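Search the guide Go

Stovulel Desk Kit - Set-Up Guide
Section 4: Sorting Books, Booklets and Pens
Text by Jennylyn Evangelista, updated March 14, 2024

This is my favorite section of the whole guide! You have a cloth on the table, you have a pile of reading that has been growing since November, and in one sitting you can turn it into something you'll enjoy working next to. Clear yourself a good stretch of time and put the kettle on somewhere else (see Cautions).

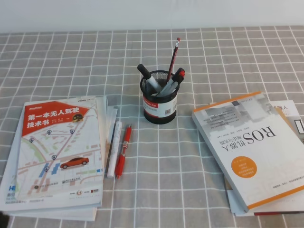
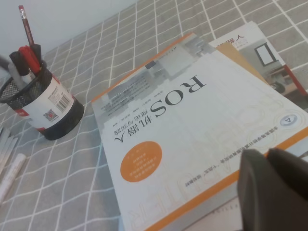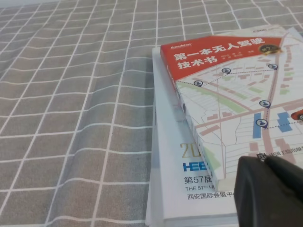 A gray cloth with a white grid, and plenty of reading to sort on it.

4.1 Before you start

You will need:
- the grid cloth, any color
- one mesh pen holder
- everything you want to sort, all of it, including the thin stuff

1. Spread the cloth and smooth it from the middle outward with flat hands. Small ripples are fine. A long crease like the one in the third picture is worth pushing out toward the edge, as a tall stack will lean on it.

2. Stand the pen holder in the center of the table. It stays there until step 9. The label band can stay on for now, and if you like the look of it, forever.

4.2 The books

3. Take the pile apart completely. I know it's tempting to just straighten it - please don't! Half the fun is finding what was underneath.

4. Lay the books out face up and group them by subject. Driverless cars and ROS textbooks can share a group if you read them for the same project. Go with how you use them.

5. Turn every cover the same way up. The textbook in the second picture is upside down from where you'd be looking, and so is the book behind it, and two like that are enough to make a pile annoying to search.

6. Build the stack with the biggest book at the bottom. Line up the spines along one of the printed lines on the cloth. This is what the grid is so good for, and it's very satisfying.

Note: Keep the stack lower than the pen holder if you plan to pull books out often. Kjærgaard shelf owners can move the overflow straight to the shelf.

4.3 Booklets and loose sheets

7. Pull out anything thin. Event booklets, such as the one for a 57th session in the third picture, get their own short pile. Glossy covers slide, so never put one in the middle of a book stack.

8. Tap loose sheets and pamphlets square on the table, short side first, then long side. Put them in a folder or under the booklets.

4.4 Pens and glue

9. Gather whatever is lying beside the books, like the red pen in the first picture. Test each pen on scrap paper, click the retractable ones shut, and drop them in the holder.

10. Move the holder to the side of your writing hand. Done - go and admire it!

Cautions
- Mesh rims can scratch glossy covers. Lift the holder over books.
- No drinks on the cloth while paper is out.
- Do not pull the cloth to bring a stack closer.

Next: Section 6, Cable Tray

700 shares 4 comments

Steinar Ravn
Lining up the spines on the grid is so simple and I had never thought of it. Did my whole desk.

Kolbrún Bech
Does the Fandport cloth work too? Mine has wider squares.

Jennylyn Evangelista
Kolbrún, yes, any grid will do. Wider squares are even easier to see!

Obsa Bogale
I skipped step 3 and had to start over. Do step 3.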